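Jeltanico Citano Paired Hand Grippers

Equipment for laundry and wardrobe work

The Citano is a pair of hand-held grippers with which a person carries out a household task, so that the movements may later be used in teaching a machine. It is offered to laboratories, colleges and care providers who wish to know how far clothing work can be automated at present.

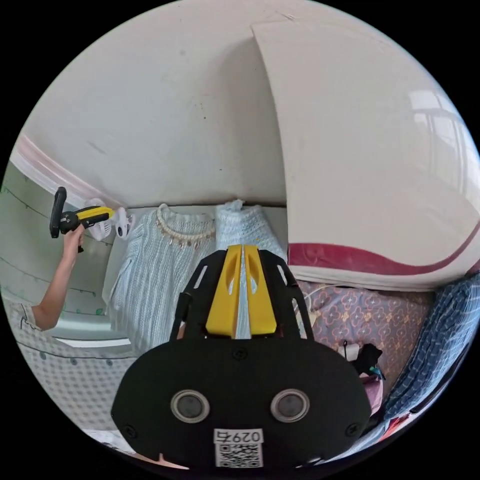

Page last changed: 8 Oct 2022

Each unit has a black body and two yellow fingers. The fingers close on thin material and are replaced by hand when worn. A full set contains 2 grippers, a charging stand and a carrying case. The price to institutions is £2,000, excluding delivery.

Can a machine put the washing away yet? In our view it cannot do so unattended. Flat towels of known size are within reach of present equipment. Knitwear is considerably harder. An open stitch stretches under its own weight, and a trimmed neckline pulls the cloth out of shape when lifted from one side.

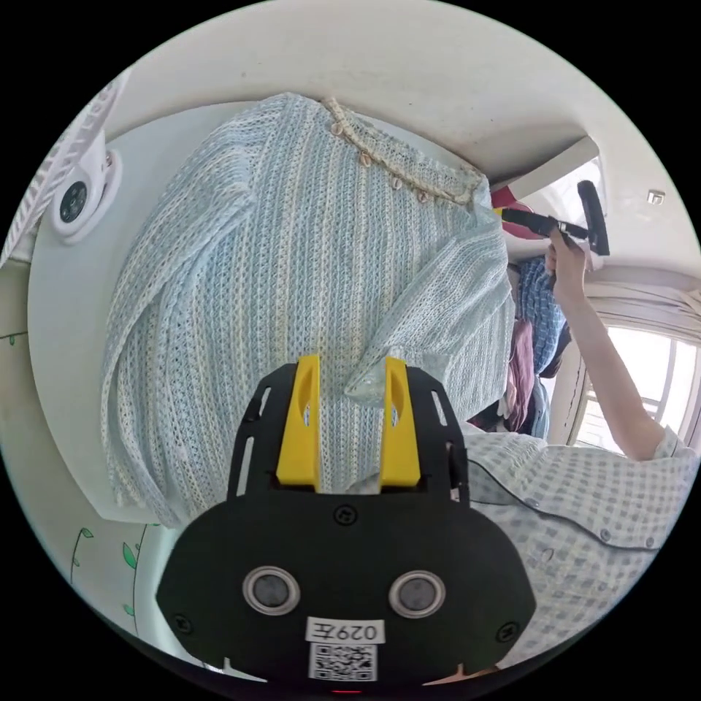 By Themba Mnguni, Product Information, Jeltanico

Our trial at Evimberg in September covered 282 garments, handled by trained operators using the Citano. The recordings were then used to train a fixed two-armed machine, which was given 25 of the same garments. It hung plain shirts to an acceptable standard. Jumpers with beads or shells at the neck were returned to the operator, as the machine could not reliably tell the trim from the edge of the cloth.
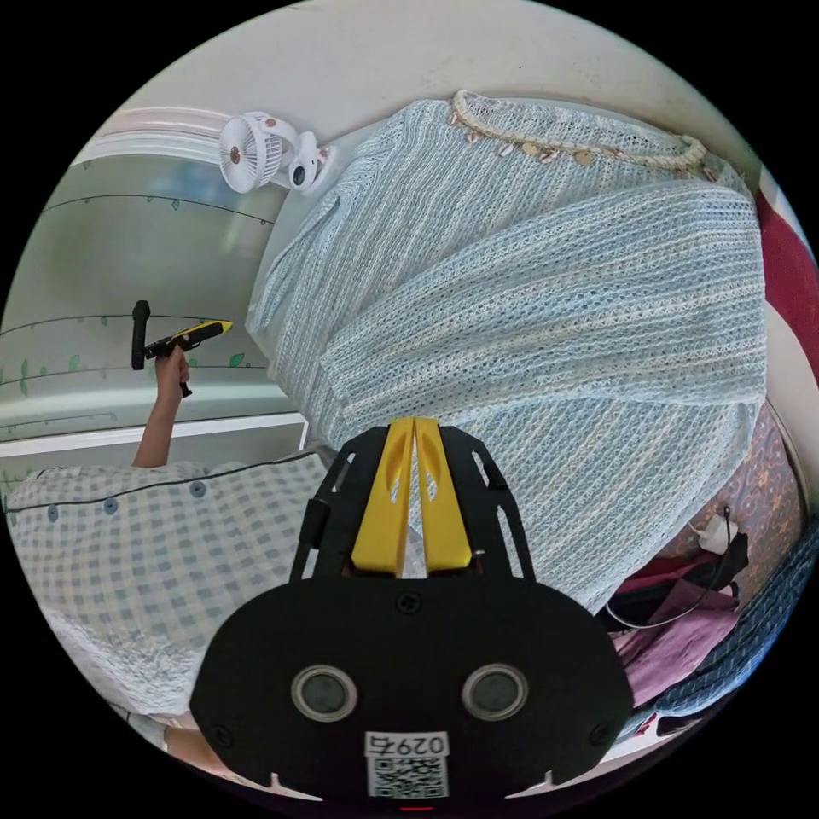

Photograph: Naidoo Studio for Jeltanico

Mixed piles remain the main obstacle. A person sorting clothes on a bed will find a sleeve by feel and draw it free without disturbing the rest. The machine must first decide where one garment ends and the next begins, and dark items lying together are often taken as one.

Purchasers should therefore regard the Citano as a tool for study. It is not supplied as a replacement for domestic or laundry staff. Training for operators is included in the price, and loan sets may be requested from the Evimberg office.

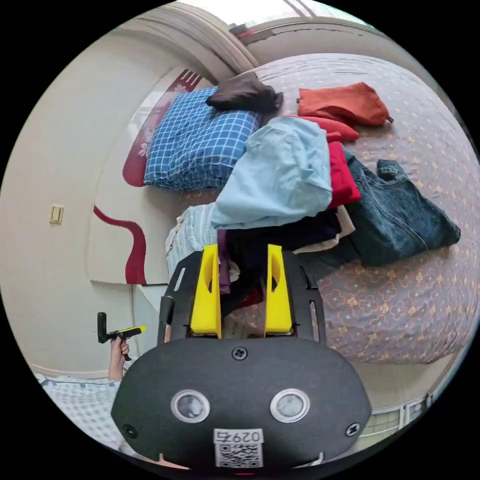 Knitwear, a shirt and denim on the bed.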